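Skamska printed tray with blocks, review after nine weeks

I ordered this tray from Trorwood in July, in white. They sell it as a ready print or as a file for your own printer. I took the ready print, my own printer is old and it does not like big flat parts. The delivery took five days and nothing was broken in the box.

First the good side. The tray lies flat on the table. I was a little afraid of this point, my earlier tray from Clivermont had one corner that lifted, and each time I touched it there was a small click. With the Skamska I have no click. The layer lines can be felt with a fingernail but they do not disturb me. The edges came clean, only in one inside corner I removed a thin string of plastic with a knife.

The blocks sit well in their places. They go in easily and they do not turn when I push the tray a few inches along the table. For me this is the most important point, I want to find each block where I left it. When I carry the tray across the room I still hold it level, I would not trust it on the stairs.

Now the less good. White plastic shows every finger. After the first week I already saw gray marks along the side where I usually take it. Warm water with a drop of dish soap helps, but you need a soft brush for the corners, and please do not use the dishwasher. Also the instruction sheet is one page in very small letters, and it does not say how to put the tags on straight. I put my first tag crooked and had to pull it off, and some glue stayed on the block. A spare sheet of tags would be kind from the seller.

I asked Trorwood by e-mail if single blocks can be bought. The answer came the next morning, friendly and short: only as a set. It is a pity – if you lose one block you pay for all of them.

The price is fair in my opinion. The Kennedy tray is cheaper, but I had it in my hands in the shop and it felt thin, so I left it there. I give the Skamska 4 stars from 5. The missing star is for the instruction sheet and the spare parts.
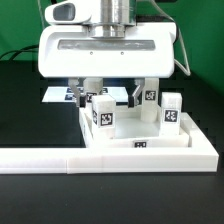
The color was my longest decision, the same tray is also offered in gray and I changed my order one time before I paid. Now I am content with the white. On a matte black tabletop the tray is easy to see, and the black-and-white tags stand out well on the four white blocks. For a light table I would maybe choose the gray one, and the finger marks would trouble me less.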